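okay so a few of you asked how the marmalade thing went and the reply got too long, so it's a thread now. get a drink

background for the new people: I moved to Clurkness in the fall, I rent the top half of a house, and I have never in my life made a preserve of any kind. my mom bought jam. her mom bought jam. we're a jam-buying family

but the community hall here has a marmalade contest every February and the flyer was up in the post office, and it said BEGINNERS WELCOME in big friendly letters, and I am so weak for big friendly letters

entry is two jars, plain lids, no labels, and you have to be there by 10 in the morning or they turn you away at the door. I read the rules maybe fifteen times. there's a whole paragraph on headspace!! (that's the gap between the marmalade and the lid. I know things now)

first problem was oranges. the bitter kind is only around for a few weeks and the store in town had sold out. the woman at the register said try Bulside, so I drove to Bulside, and Bulside had lemons. just lemons, a whole wall of them
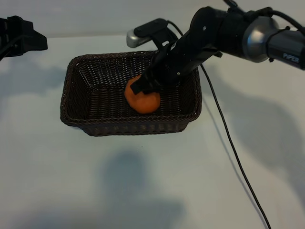 so then I called the farm stand out on the McKinnon road and they said they'd hold me a bag if I got there before they closed at four. reader, I got there at 3:52. I was so pleased with myself I bought a squash too

the recipe is one I found taped inside the cover of a secondhand cookbook, typed, no name on it. it wants you to boil the oranges whole first, for two hours, until you can push a spoon handle through the peel. the whole apartment smelled amazing, even my coat smelled amazing on the bus the next day

then you cut them in half, scoop out the insides, and put all the seeds and stringy bits in a cheesecloth bag. I didn't have cheesecloth. I had a clean pillowcase with cherries on it. it's now a marmalade pillowcase forever and I've made my peace with that

cutting the peel took me an entire movie and most of a second movie. I like it thin. I know there are chunky people out there and I respect you but I can't live like that

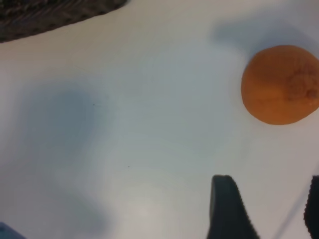
One orange. You need a lot more than this.

ok the sugar. I'm not going to tell you how much sugar is in marmalade, you should find out on your own when you're ready. I went back to the store for another bag and the same woman rang me up and just nodded

BOILING. everybody says "boil until set" like that's a time. the recipe says 20 minutes. at 20 minutes I had orange soup. at 30 I had hotter orange soup. I had four saucers in the freezer for the wrinkle test and I went through all of them, washed them, and started over

(the wrinkle test: drop a bit on a freezing cold plate, wait, push it with your finger. if it wrinkles you're done. if it runs you go back to the stove and think about your choices)

somewhere past 45 minutes it wrinkled and I yelled so loud my downstairs neighbor texted me a question mark

I filled nine jars. picked the two prettiest by holding them all up to the window one at a time, which ate up the rest of my evening. you want the peel hanging evenly through the whole jar, and mine had mostly floated to the top. next year I let it sit before I pour, everyone at the hall told me the same thing

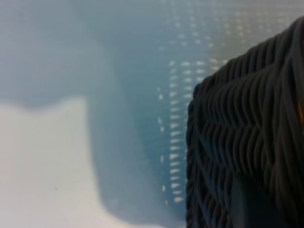 getting there on the morning was its own adventure because it had snowed and the Eronach bus was late, and I had the jars wrapped in dish towels in my lap the whole way like eggs. half the people in line had theirs in baskets, and I got basket envy pretty bad. the one I want now is that very dark woven kind with the rounded corners, nearly black, where the strands go in and out in little wavy rows. there's a shop by the bus stop with one in the window and I've walked past it twice this week for no reason

anyway there were 67 entries. SIXTY-SEVEN. in a town this size! the tables went all the way down the hall and everyone was pretending not to look for their own jars

I didn't place. I did get my score card back and it says "bright flavor, good color, peel a little high, please come again." it's on my fridge

the winner was a whiskey one, dark as tea, and I got a crumb of toast with it and I've thought about it every day since

seven jars left at my place. if you're local and you'll bring the jar back, message me. if it's a chunky-peel person asking you can still have one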